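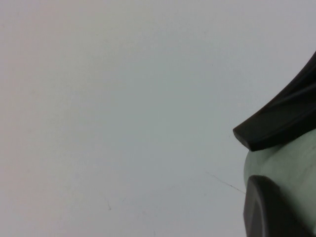 A plain surface in pale grey, with a dark curved part at upper right.

PRESS RELEASE
Stukholm, Feb 14, 2025
For immediate release

Trukstead Press to publish annotated study edition of nineteenth-century dramatic monologues

Trukstead Press has confirmed publication of The Speaker Overheard, an annotated edition of 64 dramatic monologues and related poems printed in periodicals during the second half of the nineteenth century. The book is intended for students in the last two years of school and the first year of a literature degree, and for those who teach them. It will be issued in paperback and as an electronic text in June.

The edition is edited by Rawan Awad, who also wrote the general introduction. Notes on metre and stanza form are by Gerd Seidel.

The poems are printed complete. Where a poem appeared first in a magazine and later in a collected volume, the magazine text is used as the base and later changes of wording are recorded at the foot of the page. Changes of punctuation are recorded only where they affect who is speaking, or where a speech begins and ends. In 6 cases the two versions differ so widely that both are given, on facing pages.

Selection and arrangement

Poems were selected from a working list of 100, compiled from bound volumes of periodicals held in the Lenz Reading Room at Stukholm. The main test for inclusion was the presence of a speaker who can be told apart from the poet by evidence within the poem itself. Poems in which the speaker is identified only by a title were considered separately, and a small group of these has been kept as an appendix.

The arrangement is by situation of address. The first part contains poems spoken to a silent listener who is present; the second, poems spoken to a person who is absent or dead; the third, poems in which no listener can be identified. Dates of first printing are given in the contents list and again at the head of each poem, so that readers who prefer a chronological order can follow one.

"Students are often asked whether they agree with a view of a poem, and they answer by deciding whether they agree with its speaker," said Rawan Awad. "The two questions need to be kept separate for long enough to be looked at. Grouping the poems by who is being spoken to makes it easier to see what the speaker wants from the listener, and from there one can start on what the poem as a whole is doing."

Notes and apparatus

Each poem is followed by a headnote, a glossary of words whose meaning has shifted, and a short account of form. The headnotes deal with first publication, the type of periodical concerned and, where known, the payment received. They do not summarise the poem or offer a reading of it. Biographical information is confined to a separate section at the back of the book.

The account of form covers line length, rhyme scheme and departures from the main metre. Stress marks are supplied for selected lines only. Where a line can reasonably be scanned in more than one way, the alternatives are printed one above the other and no preference is stated.

"A marked line tends to be copied down as fact," said Gerd Seidel. "We have tried to mark lines where there is a decision to be made -- a reversed foot, a missing syllable, a pause that the printed text does not show -- and to leave the regular ones alone. A teacher can do those on the board."

The notes have been drafted afresh for this edition. References to recent criticism are given by author and date in the margin, with full details in the bibliography. The bibliography lists 85 items and is divided into general studies of the form, studies of periodical publishing, and work on metre. Each entry states whether the item is likely to be found in a school library, a public library or only in a university collection.

Electronic text

The electronic version uses Plondetti, the reading format developed by Trukstead for its drama list. Line numbers remain fixed when the size of type is changed, and variant readings can be shown or hidden. Searches may be limited to the poems, the notes or the glossary. Passages copied from the text carry their line numbers with them.

Teachers who adopt the paperback for class use will be given access to the electronic version for the length of the course. Access is arranged through the school or department and cannot be set up by individual students.

Availability

Proof copies may be requested by reviewers and by heads of department. Requests should state the name of the publication or institution and whether a printed or electronic proof is preferred. Proofs do not include the index, and page numbers should be checked against the finished book before quotation.

A sample section, containing the editor's note on the text and two poems with full apparatus, is available from the publisher on request.

About Trukstead Press

Trukstead Press publishes annotated editions of poetry and drama for schools and universities. Its office is in Stukholm.

Press enquiries: Publicity Department, Trukstead Press, Stukholm

ENDS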